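Unpopular opinion from someone who has sat at a desk for most of her adult life: I don't believe in the ergonomic chair. I believe in chairs. I've sat in plenty. It's the adjective I have trouble with. Thread.

Started in May, when my lower back went out reaching for a stapler. Everyone I told had the same response within two seconds, which was "what chair do you have?" Not "are you okay." What chair.

So I went shopping. The showroom in Flistmont had one for 327 dollars that the tag said was "posture aware." I asked the salesman what it was aware of. He said it had a contoured back. My bathtub has a contoured back.
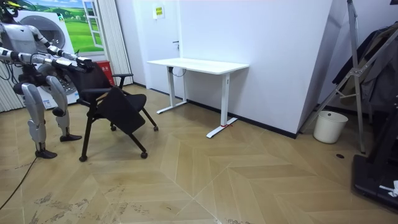

Black chair, hands on the backrest.

Next to it was a Cinell at 295 with a card promising "all-day spinal support." I asked if anyone had tested that over a whole day. He went to check. He came back with a brochure. The brochure said "all-day spinal support."

I'm not saying a bad chair can't hurt you. I had a kitchen stool for my first year of working from home and I'd happily see it burned. I'm saying there's a big gap between "this one is terrible" and "this one will fix you," and all the marketing lives in that gap.

Also, has anyone noticed the word ergonomic doesn't seem to commit the seller to anything? I've seen it on a pillow, a potato peeler and a dog leash. Ergonomic for which end of the leash?

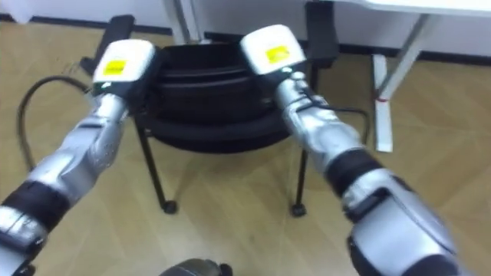
And then there's the 90-degree thing. Knees at 90, hips at 90, elbows at 90. I've been told this by a gym teacher, two bosses and a laminated poster. Try it for an hour. You'll feel like you're waiting to be called in by the principal.

My physical therapist, Thư Mạc, watched me demonstrate my perfect right angles and asked how long I hold them. I said all morning, proudly. She wrote something down. I don't think it was a compliment.

What she told me to do was get up. That was more or less the prescription. Get up, walk to the window, come back, sit differently from how you were sitting before. I asked what chair she recommended. She said one I was willing to leave.

I was annoyed, to be clear. I wanted to buy something. Buying something feels like progress and walking to a window feels like stalling.

Okay, the standing desk people have arrived in my replies. Hi. I had one for 8 months. My feet hurt and I leaned on it like it was a bar. Standing still all day is just sitting still with worse shoes. 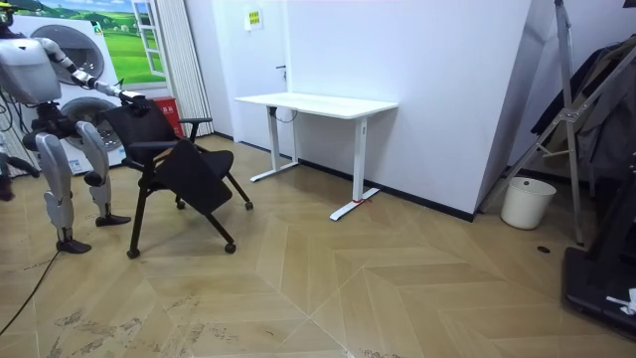 My old office at Liang went through all of this with a consultant. He came down the rows adjusting everybody's armrests. By lunch every single person had put them back. The invoice was not put back.

Zhenhua Zeng sat across from me there and spent the whole time in a chair with a busted tilt lever and a folded sweater behind him. Never a complaint about his back. Does that prove anything? No. One guy and a sweater is not a study. But "my cousin got the mesh one and it changed her life" isn't a study either, and people send me that one daily.

Things I'd check before spending real money, for what it's worth: do your feet reach the floor, does the seat edge dig into your legs, can you change position without a fight. You can find that out in a used furniture place. The one in Zendville let me sit for more than 2 hours. I brought a book.

Fair pushback from a reply: some people have real injuries and need specific seating. Yes. Listen to whoever is treating you and ignore me completely. I'm talking about the rest of us, getting sold a cure at 11 p.m. by an ad that follows us from site to site. 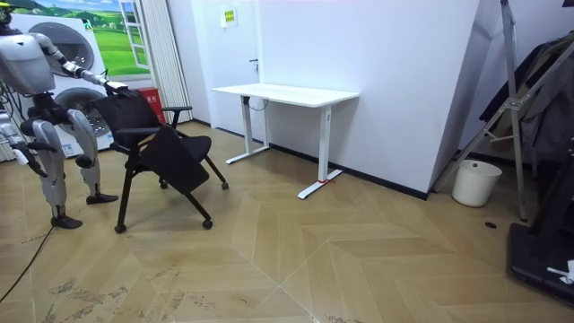
Rolling chair, also black. They're always black.

Where I ended up: I kept the chair I had. I raised the screen with a dictionary and put my phone across the room, so I have to get up whenever it rings. Back's better. Could be the walking. Could be that backs often settle down by themselves and I'd be praising a 327-dollar chair right now if I'd bought one.

Muting this now, the lumbar pillow guy has found me.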